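Attic heat, part two: the logger numbers

I said in the spring that I would put temperature loggers in the roof space before spending any money on it. They went in at the start of August. I now have 3612 readings and fewer opinions than I started with.

The setup first. Four loggers, all the same Karnora model, bought as a set. One is stapled to a rafter on the south slope, about a hand's width below the deck. One hangs in free air at the middle of the attic. One lies on top of the ceiling insulation, shaded by a piece of cardboard. The last is in the upstairs bedroom, on the inside wall, at bed height. Before installing them I left all four in a closed cooler overnight and compared them. Three agreed to within the display resolution. The fourth read slightly high, and I subtracted the offset from everything it recorded afterward.

The question was simple enough. The bedroom is uncomfortable from late afternoon until well after midnight, and I wanted to know whether the heat comes down through the ceiling or in through the west window. Everyone I asked had an answer. Herman Chin, who used to install ductwork, said ceiling. Encarnación Rivas, who has the same floor plan two doors down, said window, and she has the blackout shade to prove it.

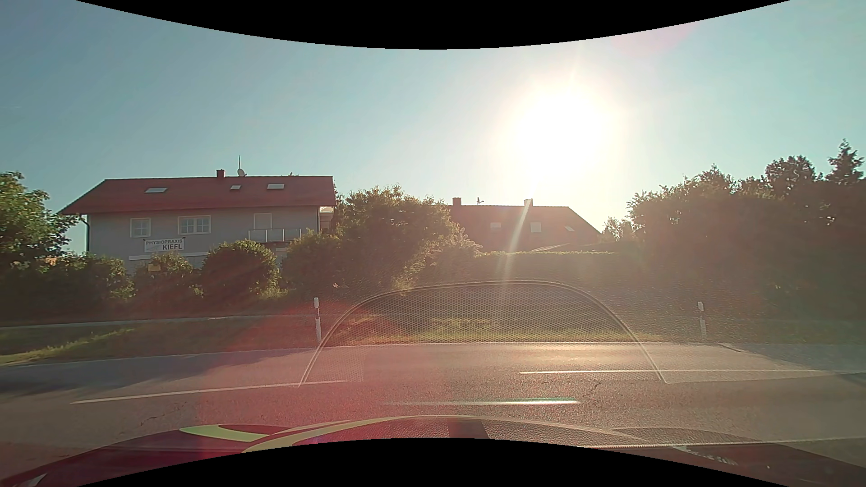

Low sun over the rooftops across the road.

Rafter temperature follows the sun closely. It climbs fast in the morning, flattens in early afternoon and drops within minutes when a cloud passes. The peak for the month was 55 degrees Celsius. Free air in the attic trails the rafter and never gets as high. The top of the insulation trails the free air again, and its curve is smoother. None of this is surprising, but it was useful to see the delays in order.

The bedroom does something different. On clear days it has two rises. The first is slow and starts after lunch. The second is steep, starts when the sun comes around to the west window, and stops when the sun is gone. On overcast days the second rise is missing altogether, and the first is so shallow that I would not have picked it out by eye.

To separate the two I covered the window from the outside with a reflective panel on alternate days for two weeks. Outside matters. An inside shade lets the sunlight through the glass, absorbs a good part of it and then gives it off into the room. Covered days lost nearly all of the steep rise. The slow rise stayed the same.

So both of them were right, at different hours. The window sets the evening peak. The ceiling sets how long the room takes to cool down afterward, which is the part that keeps me awake. 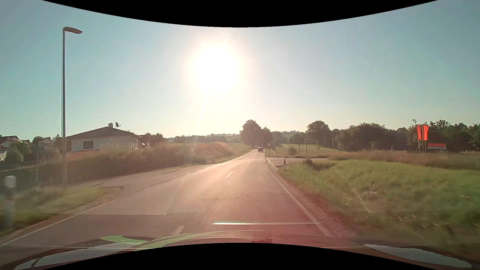
The road at low sun.

A few problems with the method, in case anyone wants to repeat it.

Alternate days are not matched days. I threw out the pairs where one day was cloudy and the other was clear, and that left 8 pairs. I would have liked more.

The bedroom door was open on some nights and closed on others. I did not log this. I should have, and a note on paper would have been enough.

The logger software (Gernero, the free version) exports a maximum of 1000 rows at a time and silently drops the rest. I noticed only when the third week came out suspiciously short. Export in small pieces and check the last timestamp in each file against the device.

The rafter logger is not rated for the temperatures it saw. It survived, but the battery sagged and I would not trust it through another summer without a fresh one.

Melati Nasution asked in the comments on part one whether a powered attic fan would be simpler. Possibly. My objection is that the ceiling here leaks air around the hatch and at two light fixtures, and a fan strong enough to cool the attic will pull conditioned air up through those gaps. I would seal them first and measure again. If the slow rise is still there, more insulation on the floor is the next step, and the fan comes last.

For the window I priced an exterior roller shade. The quote was higher than I expected, mostly for the bracket — the siding stands proud of the frame and the standard part does not fit. I may build a plain wooden frame with shade cloth and hang it on two hooks for the season.

The hatch gets weatherstripping this month. The loggers stay where they are until the first frost, with new batteries in all four, and I will keep the door position in a notebook this time. Raw files are available if you want them. The timestamps are in standard time, so add an hour to match the clock.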